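Cotska Robot Club — Frequently Asked Questions

Before you write to us, please read this page. Most of the letters we receive in April ask the same things, and the answers do not change much from year to year.

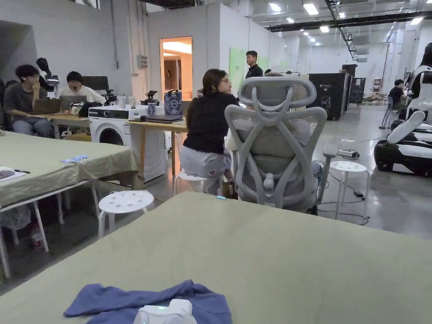
Answers by Damián Arancibia, club coordinator
Last reviewed: April

What does the club do?
We teach robots to handle cloth. It sounds like a small subject, but a T-shirt has no fixed shape, and a program that works for a box will not work for a sleeve. Members fold shirts by hand with gripper tools, the motions are recorded, and later we train a model on them. The long project for this year is called Rurngate.

Do I need to know programming?
No. In the first month you will only fold, label and check. After that you may join the software group if you wish. Python is enough for a start.

Who can join?
Any student of the school, from any department. We had 218 applications last year and we can take 42 members, so please do not be sad if the answer is no. You may apply again in the next term.

How are the folding sessions organized?
You work in a pair at a table with a cloth cover. One person folds, the other keeps the log and changes places after 40 folds. A session begins at 4:30 p.m. and takes a little over 3 hours with the break.

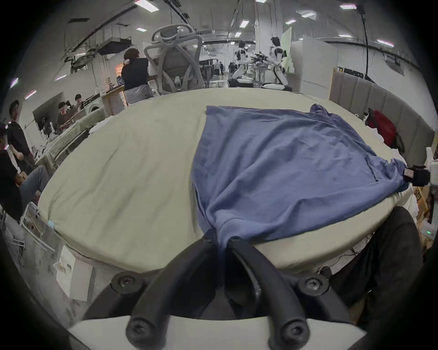

Is it not boring to repeat the same fold so many times? Hsiao answered this at our last open evening: the first ten folds are boring, and then you begin to notice what your wrist is doing, and you want to do it better. I cannot say it better than this. Still, some members do not enjoy it, and they move to labeling without any problem.

What counts as a good fold?
The sleeves are inside, the hem is straight, and the collar is not pressed under the body of the shirt. Please move slowly. A fast fold is often useless for training, even when the shirt looks nice at the end. If you drop the cloth, do not stop the recording — pick it up and continue. We keep the mistakes also, with a label.

May I bring my own shirts?
Yes, but only of one color and without buttons. Wash them first. Write your initials on the inside tag or you will probably not see them again.
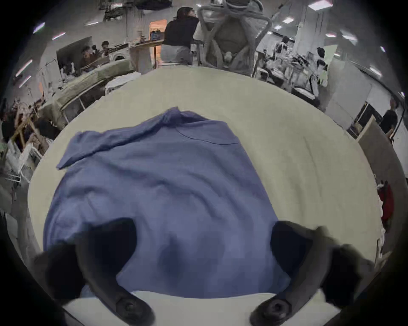
Shirts with a large print are kept for the second term, when the model has already learned the plain ones. The same goes for hoods and zippers.

Do you take part in competitions?
We go to the Wastach student meeting, in the soft objects category. The team is chosen by the members in the last week of the term. First-year students can be on the team.

Is there a fee?
No fee. You pay only for your own travel to Wastach.

I missed two sessions. Am I out?
No, but write to your pair before the session and not after it. After the third absence we give the place to the next person on the list.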